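4. Getting pictures on to your Raju photo frame

By now the frame should be standing up by itself and plugged in. If it is doing only one of these, go back to section 3.

The Raju holds 635 pictures in its own memory. Most people fill this up with the same dog, and the frame has no opinion on the matter.

4.1 Copying from a memory card

1. Wait for the home screen. It takes 9 seconds and can't be hurried by pressing things.
2. Push the card into the slot on the left side, label facing you. It should click. If you find yourself using your thumb as a hammer, turn the card over.
3. Choose Card, then Browse.
4. Tap each picture you want. A tick shows in the corner. Tap again to change your mind.
5. Choose Copy and leave the card alone until the word Done comes up.

Caution: Taking the card out while the frame is copying can damage the pictures on it. The frame will tell you so as well, shortly after it has happened.

4.2 Adding a caption

Captions run along the bottom edge in white letters and can be up to 56 characters long, spaces included.

1. Open a picture and hold your finger on it until the menu appears.
2. Choose Caption and type. The keyboard is small. We know.
3. Choose Save.

Say what is there and stop. "Gran, Prultside, July" will still make sense in ten years. "Ha ha, remember this?" will not, as Gran could tell you.
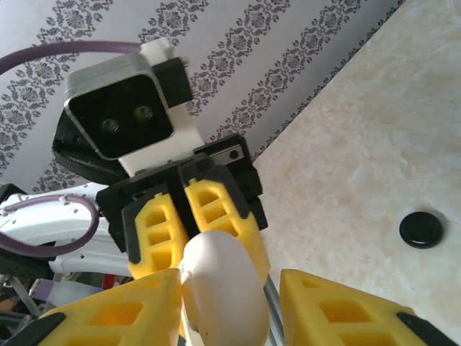 Yellow grip, white piece

Note: Captions are kept with the frame, so your original file stays as it was. Delete the picture from the frame and its caption goes too.

4.3 Fit or Fill

Not every picture is the same shape as the screen, and something has to give.

Fit shows the whole picture and puts plain bars where it doesn't reach. Fill covers the screen and trims whatever sticks out, usually an uncle.

1. From the home screen choose Settings, then Shape.
2. Pick Fit or Fill. The change applies to every picture.
3. To treat one picture differently, open it, hold your finger on it and choose Shape from the menu.

Tall pictures look best with the frame stood on its short end. It will turn the picture round by itself after a moment's thought. If it gets this wrong, tilt the frame and put it back.

4.4 Albums

You can sort pictures into 71 albums. The tester of this manual, Anjani Yusof, asked us to mention that one called "Misc" is enough for most households.

1. Choose Albums, then New.
2. Give the album a name and save it.
3. Choose Add, tick your pictures and choose Done.

A picture can live in more than one album without taking up extra room.

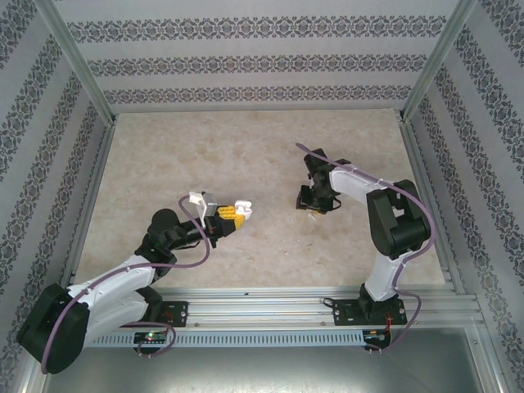 Two arms, marbled floor, purple cable

4.5 Starting the slideshow

1. Choose an album, or All if you are feeling brave.
2. Choose Speed. Slow is meant for living rooms. Fast is there for people who asked for it, and they have not written to us since.
3. Choose Order. Shuffle mixes the album once and plays it through before mixing it again.
4. Press Start.

To stop, touch the screen anywhere. To stop for longer, use the switch at the back.

Note: If the Imen app is on your phone, it can start and stop the slideshow from another room. Pairing is covered in section 6, which we suggest you read sitting down.

4.6 If the frame says "Cannot show this picture"

Check that the file is a JPEG. Video clips, letters from the bank and spreadsheets are not supported — copy the file off the card again only if it opens properly on a computer. If it opens there but still won't show here, contact the Plomton help desk with the file name and the serial number from the back of the stand.

Section last changed Nov 25, 2025.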